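3.2 Cup stations and the layout of the serving table

Self-service drinks points in shared kitchens and waiting rooms usually keep disposable cups in one of three ways: in the sleeve they were bought in, in a wall tube that releases one cup at a time, or in an open stand on the counter. The first two are well covered in earlier work on hospitality layout. The open stand is not, although it was the most common arrangement in the premises we visited between April and the end of the study. This section sets out how open stands were used, how they were refilled, and which features of the stand and the table had a bearing on spilled or discarded cups.

Stock was recorded at six sites. Each site was given 3,000 paper cups at the start of the recording period and kept its own sheet of cups opened, cups put out and cups thrown away unused. The sheets were collected by Pagano and checked against the remaining sleeves by Sartori. One site, the upstairs kitchen at Cerkora, finished the period with 2,727 cups accounted for as served, and the balance was split between sealed stock and waste. The Cerkora figures are used below where a single site is needed for illustration, as its sheet had no missing entries.

Two kinds of waste were separated on the sheets. The first was the double draw, in which a person lifting one cup brings away a second one nested inside or beneath it, separates the two, and either returns the extra cup or leaves it on the table. The second was the toppled stack. Double draws were by far the more frequent entry at every site, but a toppled stack accounted for more cups at a time, as staff tended to discard any cup that had touched the floor. Returned cups were not counted as waste unless they were later thrown away, and we accept that this understates the matter at sites where cups were put back without being entered.

The direction of the stack matters for both. Cups stored with the rim down are cleaner inside and are gripped by the base, where the wall is narrow and fairly stiff. Cups stored with the rim up are taken by the rim, and people commonly put a finger inside to do so. Staff at four sites preferred rim up all the same - a cup lifted this way can go straight under the tap without being turned over. The loading guide we wrote for the study (the Skulimell sheet, after the building where it was first tried) allowed either direction but asked that a site should not change from one to the other during the period.

Double stands raise a further question, namely whether both holders should be filled. A full pair gives a larger reserve, but with a full pair people drew from whichever side was nearer and the other side stood untouched for long stretches. With one holder filled and the other left empty, the stack in use is obvious and the spare side can take cups set down during refilling. The second arrangement is shown in Figure 3.
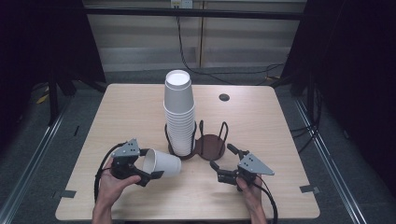

Figure 3. Double wire stand with one holder loaded, cups nested with the rim upwards.

Stack height was left to the sites. A tall stack needs refilling less often, but the upper cups stand well clear of the wire and are held only by the cups beneath them. At Chaudhry, where the table was beside a door, the stack was kept low after the first week and no further topples were entered. At Cerkora the stack was kept tall throughout and the stand was moved away from the edge of the table, with a similar result. We would not put one measure above the other on this evidence. Both cost nothing, and the choice depends mainly on how much room there is for the stand.

Table size had a smaller effect than expected. A small square table was sufficient for a double stand provided that a clear area was kept in front of it, so that a cup could be set down before filling. Where this area was taken up by sugar, stirrers or leaflets, cups were put down on top of other items and knocked over - an entry that appears on the sheets from two sites only, both with crowded tables. Sites were therefore asked to Allow (the heading used on the layout form) one hand's width on each side of the stand and twice that in front.

The remaining question is how often a partly used stack should be replaced from the bottom, so that older cups do not stay in the holder indefinitely. Practice varied too widely for comparison, and the matter is taken up again in Section 3.3 together with the storage of opened sleeves.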